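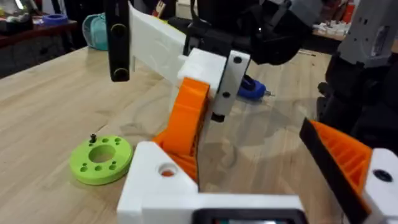
Project Reports: Work and Skills

Second progress report to the Ondieki fund
Prepared by Ildikó Veres, production manager, Nisireo
28 Dec 2023

Dear Mr. Voyle,

I am sending you the report for the second period of our grant. You asked me after the first report to write less about the equipment and more about the people who work next to it, and I have tried to do so. The technical part is therefore short.

As you know, the grant pays for one bench with two robot arms, on which we prepare the small assembly work for the Somance order. The part we use for learning is the green printed ring with the small holes. The screws must be placed in these holes, and before the project this was done by hand in both shifts. It is work that makes the neck and the fingers tired. Attila Farkas has done it longer than anyone in our company, and he was the first person we asked to join.

In November the arms were moved from the training room to the assembly room. The transfer took longer than I had planned. The bench was too high for two of our colleagues and we had to lower it, and after that the arms needed to be adjusted again. I had not put this in the schedule and I take the responsibility for it.
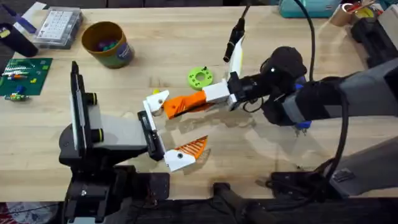 Two-arm bench in the assembly room, with a green printed ring on the table.

Until the end of this period we have recorded 447 practice runs with the ring. Our target was 3000 for the whole project, so we are behind. The speed is better now than in the autumn, but I do not want to promise that we will reach the full number by the summer. Csaba Rácz, our technician, thinks that we should look more at the quality of the runs. He throws away every run in which the screw was pushed and not placed. I agree with him, and I would like to discuss with you if the target can be written in another way.

Now about the people. At the beginning there was fear that the bench would take away jobs. I held a meeting with all 22 employees of the assembly department and said that no contract will be ended because of this project. It was good to say it, but I noticed that many did not believe it until the new shift plan was on the wall and all the names were still there. Next time I would make the shift plan first and the meeting after.

The daily work has changed for four persons. They spend the morning at the normal tables and the afternoon with the arms. In the afternoon they prepare the parts, start the runs, stop them when something goes wrong, and write a note about the reason. Attila told me that his hands feel better in the evening, but that he misses the talking. At the normal table people sit opposite each other, and at the robot bench one person watches and has to keep the attention on the grippers.
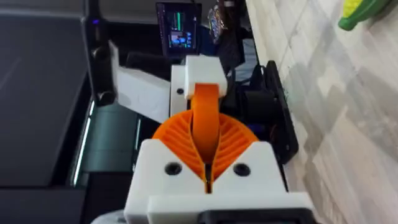
We therefore tried to put two people at the bench together, one with experience and one without. It costs more hours, but the notes became much better, and the younger colleagues ask more questions when they are not alone. I would like to keep it this way in the next period.

One more change was not in our plan. The soft orange fingers of the grippers wear out, and at first we sent them to Clorkton for replacement and waited. Now Kristóf Veres prints them in our own workshop. He had never used the printer before this year. I have asked for a small raise for him, and it was accepted from our own budget, so it does not touch the grant.

The costs are inside the plan except for the training hours, where we spent some 200 hours more than we had written. Most of these belong to the second person at the bench. The table with the exact costs is in the attached file.
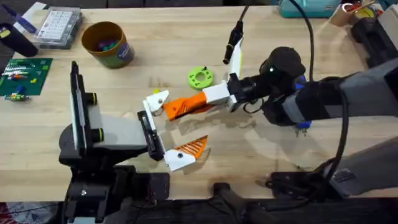
Who decides when the arms must be stopped?

The person at the bench decides, and does not have to ask a supervisor first. We put this rule in writing after one colleague waited too long because she was afraid to lose the run. A stopped run is not counted against anybody.

For the next period we plan to bring the evening shift into the training, to write a simple manual in the words of the operators, and to repeat the talk with each person about their workload. I would be glad if you could visit us before the spring, when Csaba and Attila are both here.

With kind regards,
Ildikó Veres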